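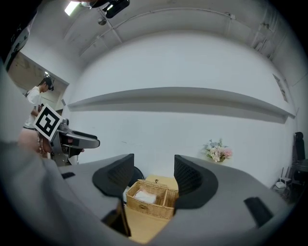 Wicker basket with the cloth in its left half, lid up, between the gripper fingers.

February 11, 2023

Spent most of the day on the equipment list for Osbridge. The hand-held grippers are the part I am least worried about. Himik quoted for 14 sets, with finger pads charged separately, and the pads come to more than I had put down. I asked for a price on 30 spare pairs and they said end of the month.

The arm is harder. Wirenance want 60 per cent up front and the rest on delivery, and delivery is now October. Haddadin can ship sooner but their controller needs its own cabinet, and I had nothing in the budget for a cabinet. I have put both on the sheet and left the total blank.

Forgot tables again. Two plain wooden ones will do. Also props: baskets with lids and clasps, cloths, boxes. Small money, but it all has to go on a line somewhere, so I made a line called sundries and gave it some 43 pounds a week.

Training hours are not in yet. People need time with the grippers before we can plan on full days, and I would sooner pay for that than for a third arm.

Tomorrow: ring Himik about the pads, ask Wirenance if the deposit can be split, measure the door at Osbridge.

3 comments
14 shares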